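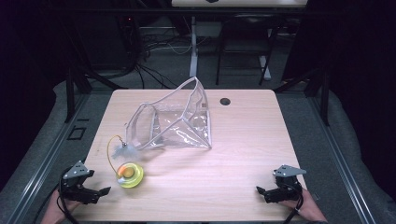
Where the Cat Toys Go

Guadalupe Solís kept her cat's toys in a shoebox until the shoebox gave out. By March she had wand toys behind the radiator, bells under the couch and feathers in the laundry. Her apartment in Nutcombe is 5 rooms, and the cat, Onu, uses all of them.

What she settled on was a clear plastic bag with white piping, the kind that blankets are sold in. She had several in the closet already. A clear bag lets her find the toy she wants without dumping out the rest. It also folds flat when it isn't needed.

The bags have their problems. Soft vinyl doesn't stand up well on its own, and one side tends to drop while you are filling the other. Solís puts the heavy things in first. A toy with a round base goes flat on the bottom, and anything with a wire or feathers goes in last, on top, where it won't get bent.

"The feathers are the part he cares about," she said. "If those get crushed he walks away from it."

Ningsih Chin, who runs a small pet supply store in Virden, sells 169 different cat toys and hears the same complaint from most of her customers. Her advice is to keep out a few toys and put the rest away, then swap them every week or so. Cats lose interest in what is always on the floor. She also tells people to check bells and feathers before a toy goes back in the bag, and to throw out anything that has come loose.
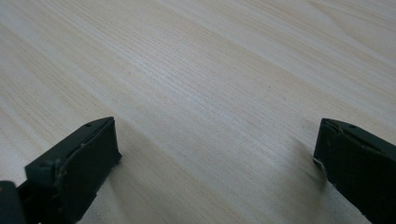
Solís does her sorting on a table with a pale wood-grain top. She wipes it down first with a damp cloth, because cat hair sticks to the vinyl and is hard to get off the seams. The whole job takes less time than making coffee.

The bag then goes on the closet shelf with the door shut. Onu has learned to open the lower drawers, and she no longer keeps anything of his in those.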